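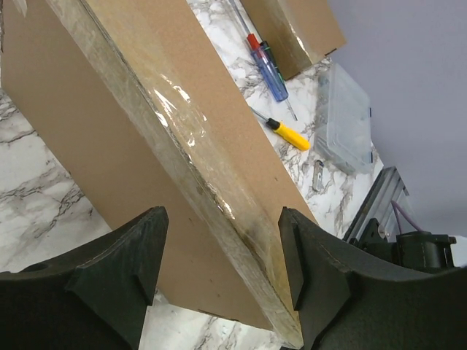
I've been selling the Zetau bench kit out of my little shop for a while now, and it's still the thing I reach for on a Sunday when there's a pile of parcels waiting (there's always a pile). You get two screwdrivers, a utility knife and a clear lidded box to keep the small bits in, and the whole lot fits in a kitchen drawer!

The knife is my favorite part. I keep it on a shallow setting for cardboard, a couple of clicks out, and go along the tape slowly so whatever's inside stays in one piece. Mine has been through 400 boxes on the same handle, and spare blades come in packs of 90 if you open as much mail as I do.

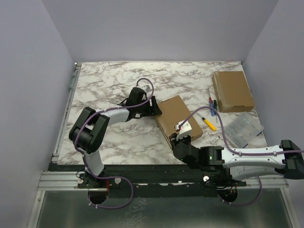

Makis Tsoukalas: I bought the kit in August and the drivers are great, but could you stock the longer blades too? The short ones struggle with double-wall cartons.

Good call, Makis. I've asked Tsolakis for the long ones and they'll go up on this page when they land. Until then, two light passes on double-wall beats one hard one, and keep your other hand well behind the blade, please.

I also get asked about work surfaces. I like something pale and smooth, where a dropped screw shows up right away, with a mat under the knife if you're fond of your countertop. 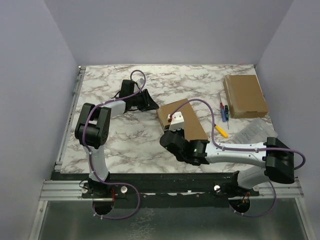
Cardboard boxes on a marble-patterned top.

Kit code 4000, ships from Dralamgate. Spare blades sold separately.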